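Interior Materials and Finishes
Unit 4 handout: Tabletops, edges and open storage
Instructor: Nuanchan Thammasiri

Read this before the June studio session. It covers the second half of the unit and replaces the older notes on work surfaces. Definitions of substrate, core and facing are in Unit 2 and are not repeated.

4.1 What a work surface has to do

A work surface carries load, takes wear and reflects light. Students tend to choose by color first and then look for a product that comes in it. Start with the load. A long top on widely spaced legs will sag in the middle over time even if it feels stiff on the day it is put in. This slow sag is called creep. Particleboard creeps more than plywood, and plywood creeps more than most solid hardwoods of the same thickness.

Leg position matters as much as thickness. Moving the legs in from the ends shortens the middle span and lets the ends hang free, so the two partly balance each other. Set them in too far and the table will tip when someone leans on a corner.

4.2 Edges

The front edge gets more contact than any other part of a table. Forearms rest on it, chairs hit it, and cleaning water collects along it. A square edge is the cheapest to make and the first to chip. A rounded edge spreads the pressure on the forearm and holds paint or facing better.

A shallow curve cut into the near side brings the user closer to the middle of the top. The depth of the curve is a trade: each inch gained in reach is an inch of surface lost where people most often put things down.
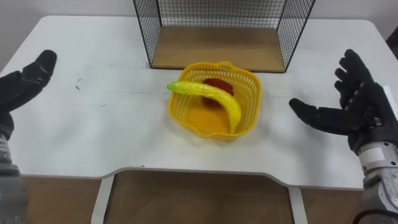 Fig. 4.1. White table, rounded front edge with shallow cutout.

For the Skeltow reading room exercise, draw the edge at full size before you draw anything else. Show the radius at the top and bottom separately. They do not have to match, and in many shop drawings they don't.

4.3 White and near-white tops

White is not one color. Specify it by a reference number and a gloss level, and ask for a sample at least the size of a sheet of paper. Small chips look darker than the finished top.

High gloss shows fine scratches under a window. Matte hides scratches but can hold grease from hands. Most office and school tops fall between the two. Gray scuffs on a white top are often material left behind by whatever rubbed against it — rubber, metal, dark plastic — and may come off with a mild cleaner. Test a small area first. Abrasive pads remove the mark and the gloss together, and the dull patch stays.

Against an off-white wall, a cool white top will make the wall look yellow. Check the two samples side by side, in the room, in the morning and again at 4 p.m.

4.4 Open storage on the work surface

Wire mesh and grid panels are used where the designer wants storage without a solid block in the line of sight. The wall behind stays visible and light passes through. A dark wire on a pale wall reads as a drawn line, so any panel out of square is easy to notice.

Mesh is a poor base for small or narrow items. A flat board fixes this and spreads the weight over the table. Pale wood boards show rings and ink, so seal both faces. Sealing only the top face lets the board take up moisture from below and cup.

Leave the front open if the contents are used daily. Doors on desktop units tend to be left open and get in the way.

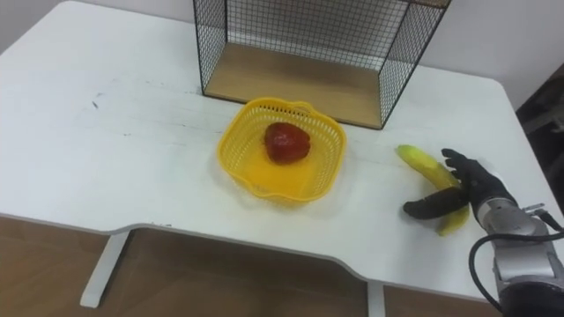
4.5 Assignment

Choose one of the two plans in the course folder, Jaramillo or Birnumside. The Jaramillo plan has a total floor area of 3587 square feet and the Birnumside plan has 3799. For one work area in your plan, hand in:

1. A plan and section of the work surface, with leg positions and spans marked.
2. A full-size edge detail.
3. A finish schedule covering top, edge, wall and floor.
4. A half-page note on how the top will be cleaned and what will mark it.

The assignment is marked out of 100. The section and edge detail together are worth 31 points. Late work loses five points per day.

Reading: course pack, chapters six and seven. The Domerus sample box is on the shelf by the studio sink. Please put the samples back in number order.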